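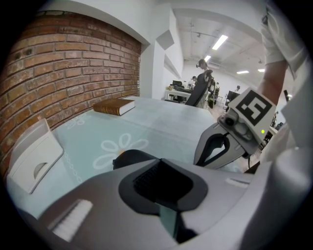 March, 6.40 in the morning

Boiler pressure 1.1 bar on waking, down from 1.4 last night. Topped up to 1.5 through the filling loop and closed both valves. I will read it again at noon and at ten. If it falls at the same rate with the heating off, the loss is in the pipework and the expansion vessel can be left alone.

Slept badly. Wind from the north-east, gusting under the back door. The draught strip has lifted at the hinge side.

Main job today was the rainfall record. The gauge is the old five-inch copper pattern and I have kept daily readings in the same ruled books from the start. I have been typing them into the spreadsheet since Christmas and reached line 3183 before breakfast. The remaining books should go faster, as the handwriting improves after I changed pens.

Found one systematic error. For one run of 27 days I entered the reading against the day it was taken. The usual practice is to enter it against the day before, because the gauge is emptied at nine and most of the rain in it belongs to the previous date. Monthly totals are barely affected, but the comparison with Saoirse's gauge across the valley was badly out for that stretch and I had blamed her funnel. Moved the whole block back one row. The two records now agree to within a millimetre on all but two days, both with snow.

Wrote to Saoirse Ó Ceallaigh and withdrew the remark about the funnel.

Noon. Pressure 1.5. No change with the heating off.

Remigiusz Malinowski rang about the water butt. He has a 200 litre one going spare and wants to know whether I would prefer the 300. The stand behind the shed was built for the smaller. Full, the larger would put an extra hundred kilos on four blocks laid straight on soil, and the rear left one has already sunk. Said I would take the 200. He will bring it over when he has the trailer back from Gallagher.

He also asked if I had finished with the Tokerska book on upland streams. I have not. Her chapter on runoff from peat is good, though the tables give depth in one unit and flow in another with no conversion, and I have had to pencil my own in the margin. Two more chapters to go.

Afternoon spent on the gauge itself. Lifted the funnel, cleaned out moss and one dead beetle, checked the rim for level in both directions. It was low on the east side by the width of a matchstick. Packed the ground with grit and checked again. The Sodell measuring glass has a chip in the lip but the scale is sound. A replacement from Folteck costs more than I want to pay for a lip.

The hedge is now too near. The rule is that an obstacle should stand at least twice its own height away, and the hawthorn has put on growth since I last measured. Either it comes down by a foot or the gauge moves, and moving the gauge breaks the record. It will be the hedge, before the birds start on it.

Supper late, leek soup and the end of the loaf.

10 pm. Pressure 1.2 after four hours of heating. Loss is on the hot side only. Will bleed the landing radiator tomorrow and look at the valve under it with a dry tissue.

Rain since nine, light. Nothing to read until morning.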